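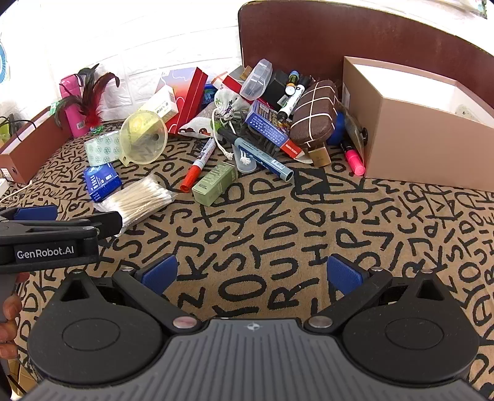 Participants in the first round told us, more or less in one voice, that the written call had left out the only thing they wanted to know before signing up: how long their hands would be closed around a trigger. One of them put it in an email afterwards, reproduced with permission: "I would have come anyway, but I'd have booked the morning and kept the afternoon clear. Three hours of small objects is a fair bit of squeezing." The session times below have been rewritten accordingly.

Call for participants: hand-held gripper comparison, round two

Caleck is seeking 38 adults to take part in a paid comparison of hand-held grippers at our Hudolberg test rooms. The study is run under the project name Bavenow. Its purpose is to measure how finger opening, tip material and trigger travel affect the time and error rate of ordinary sorting tasks, and whether a result obtained with one gripper design carries over to another.

What you will do

You will work with a pair of grippers, one in each hand, at a cluttered surface. The objects are household and stationery items: markers, small boxes, rolls of tape, soft bags, bottles and similar. A task card gives the target and the place it is to go. Typical cards ask you to pick one marker out of a pile without moving its neighbours, to stand a box upright, or to pass an item from the left gripper to the right.

Each participant completes 126 trials over 3 visits. A different gripper design is used at each visit, and the order is set by a draw. Two designs have soft finger tips and one has bare tips. Each gripper carries a camera that records the fingers and the work surface. Drops, regrasps and unintended contact are scored from the recordings by two raters working separately.

The first round produced nearly 1000 usable trials, but most came from right-handed participants with large hands. Left-handed applicants and applicants with a glove size of seven or smaller are particularly encouraged to apply.

Session times

Each visit is booked as a half day. Trigger time is limited to 20 minutes per block, with a rest of at least ten minutes between blocks. You may ask for a longer rest or stop at any point. Trials already completed are paid in either case.

Eligibility

You must be 18 or over and able to stand or kneel at a low work surface for the length of a block. Normal or corrected vision is required, including normal colour vision, as some cards identify objects by colour. You should have had no hand, wrist or elbow injury in the past 12 months. Previous experience with grippers or teleoperation is accepted but must be declared on the form, and experienced participants will be analysed as a separate group.

Payment

Payment is made per visit by bank transfer, with a completion amount after the final visit. Current rates are on the information sheet. Travel within the Hudolberg fare zone is reimbursed on presentation of a receipt.

Data

Recordings are stored under a participant number. Hands and forearms may appear in them; faces are not needed, and any that are recorded will be blurred before scoring. Recordings may be shared with Ó Dálaigh, which is supplying one of the three designs - the consent form has a separate box for this, and leaving it blank does not affect your place.

How to apply

Complete the Bavenow screening form at the Caleck front desk or request it through the contact page. State your glove size, your dominant hand and the half days you can attend. Applications close on Feb 13, 2026. Applicants not placed in this round may ask to be kept on the reserve list.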